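Stundance results: frequently asked questions

What was the study testing?
Whether a policy for tabletop manipulation does better when it is trained on wrist views and a fixed view together, compared with either one alone. Stundance is our name for the training method. Hokik is the set of demonstrations it was trained on.

How much data did you use?
Hokik has 1,944 demonstrations covering 36 tasks. We held back 554 of them for validation. The rest went into training, with no filtering by operator.

How is Stundance different from ordinary behaviour cloning?
The loss is the same. The change is in sampling: for each batch we drop one camera stream at random, so the policy has to act on whatever views are left. The drop rate is set once at the start and isn't tuned per task.

Did it help?
On most tasks, yes. On 13 of the 36 it made no difference we could measure, and those were mainly short pushes where the fixed camera sees everything it needs. The largest gains came on tasks where a gripper blocks the fixed view of the object at the moment of grasping.

Why use toys and household items?
They're cheap, easy to replace and vary a lot in shape and colour. Other labs can put together something close to our set without ordering specialized parts.

What is the Sembiring baseline in the tables?
It's our in-house single-view policy, trained on the same split for the same number of steps. It sees the fixed camera only.

Does lighting matter?
It does. Wrist views get dark when the gripper is low over the work, and grasp errors go up. We added brightness augmentation partway through the project and all reported numbers include it.

Can I get the code?
The training code and configs will be posted under the name Pluvitz in March. Model weights will follow once we've finished checking them on a second set of arms.

What do the camera views look like?
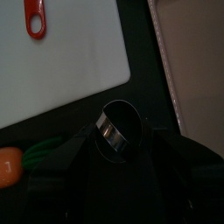
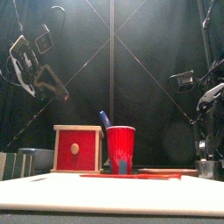 Top: wrist view, with a cutting board and toy carrot. Bottom: fixed view of the table and both arms.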